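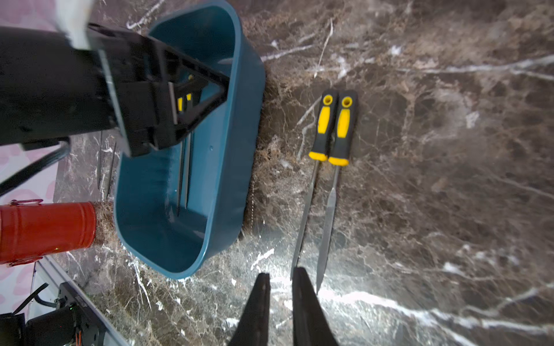

A comment returned with the interim version of this report was that the comparison could not be called fair while each controller was being tested with its own finger setting, and that the fingers should be fixed first and left alone afterwards. The point was accepted. The trials described below were repeated from the beginning with one pair of fingers on each arm and one opening width for both controllers, and the earlier results have been withdrawn.

Comparison of Two Motion Controllers for Gripping Slender Hand Tools
Project report, Zukmont Institute of Technology, Department of Mechanical Engineering

1. Purpose of the project

The project compares two controllers, referred to by their names of Rukbridge and Tang, on the same pair of small arms. Both controllers accept commands from a person operating the arms remotely, and both are intended for light handling work. They differ in how they treat the last part of a movement. Rukbridge follows the operator's command closely until the fingers meet resistance. Tang slows the arm as the fingers begin to close and smooths any small correction made during that time.

The task chosen was to pick up long, thin hand tools with black-and-yellow handles and to move them between an open tub and the work surface. Such tools are awkward for a two-finger gripper. The handle is thick and gives good friction, while the shaft is narrow and smooth and turns easily between the fingers. A tool taken by the shaft may swing before it is set down, and a tool taken by the handle may bring its neighbour with it.

2. Equipment

Each arm carries a two-finger gripper with tapered black fingers, and each wrist has a small camera. The operator works from the wrist views. The fingers used in the final trials are 70 mm long. A shorter set was tried in the preliminary work and was rejected after the wrist housing touched the rim of the tub on several occasions.

The work surface is brown marble with pale veins, and the tub is of teal-blue plastic. The marble is polished and reflects the room lights strongly. This was first regarded as a fault in the arrangement, and a matt cover was considered. It was decided to keep the marble uncovered, as reflective surfaces are common where equipment of this kind would be used, and the cameras would otherwise have been tested under unusually kind conditions.

Commands, finger positions and camera views were recorded with the Plenonum logging program, version as supplied by the department.

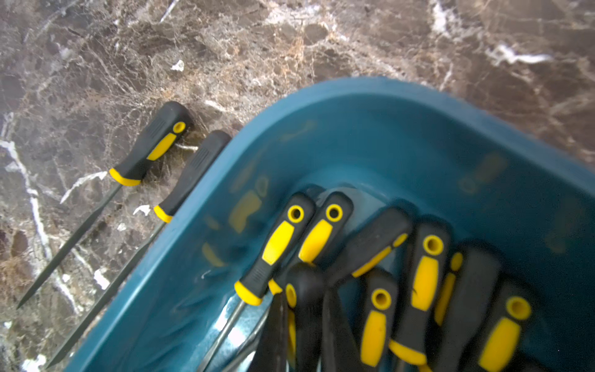

Page last changed: April 19, 2018

3. Method

Each session consisted of 30 transfers with one controller, followed by the same number with the other. The order was reversed at the next session. Tools standing crowded together in the tub were treated as a separate case from tools lying flat on the marble, and the two cases were scored apart.

A transfer was scored as complete when the tool had been lifted clear, carried over the rim and released without falling from the fingers. A second approach was allowed, but was noted. A transfer in which two tools were lifted together was scored as a fault, even when both arrived safely.

Tools lying against the outside of the tub wall proved to be a case of their own. One finger must be lowered into the narrow space between the shaft and the plastic, and the wrist camera can give a poor idea of how wide that space is. The inner walls of the tub also reflect the yellow of the handles, and operators in the early sessions reported having steered towards a reflection. These transfers are included in the totals.

4. Results

The sessions held from September onwards produced 1841 recorded transfers. Of these, 1371 were scored as complete. The remainder were faults, mostly slips along the shaft and double lifts.

For tools lying flat, there was little to choose between the two controllers. Rukbridge was somewhat quicker, and operators who had used it first tended to prefer it. Tang gave fewer second approaches.

For crowded tools the difference was clearer. With Rukbridge, a small movement of the operator's hand during closing was passed directly to the fingers, and neighbouring handles were often disturbed. With Tang, the fingers closed more steadily and double lifts were less frequent. The price was a delay which most operators disliked — two of them asked whether the arm had stopped responding.

Gripping a bundle by the shafts was attempted with both controllers. The fingers will close on several shafts at once, but the operator has no reliable means of knowing how firmly each one is held, and the measured finger position is of little help in this respect.
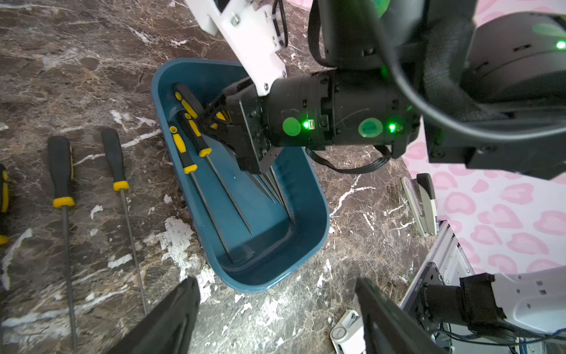
5. Limitations

Only one family of tools was used, and the handles are all of a similar pattern. The results should not be applied to short or soft objects. The fingers were not fitted with any sensor for contact force, so every statement on the firmness of a grip rests on the recorded views and on the operator's own notes.

Practice is a further difficulty. All operators improved during the project, and reversing the order of the controllers reduces this effect without removing it. The interim sessions with mixed finger settings are not included in any figure given here.

6. Recommendations for further work

It is recommended that the department keep Tang as the standard setting for work in the tub and that Rukbridge remain available for work on the open surface. Its closing delay should be made adjustable, if the supplier's software permits this. A fixed camera above the table should be tried alongside the wrist cameras, particularly for tools resting against the tub wall.

The Plenonum recordings and the scoring sheets are held by the department and may be requested by students continuing the project.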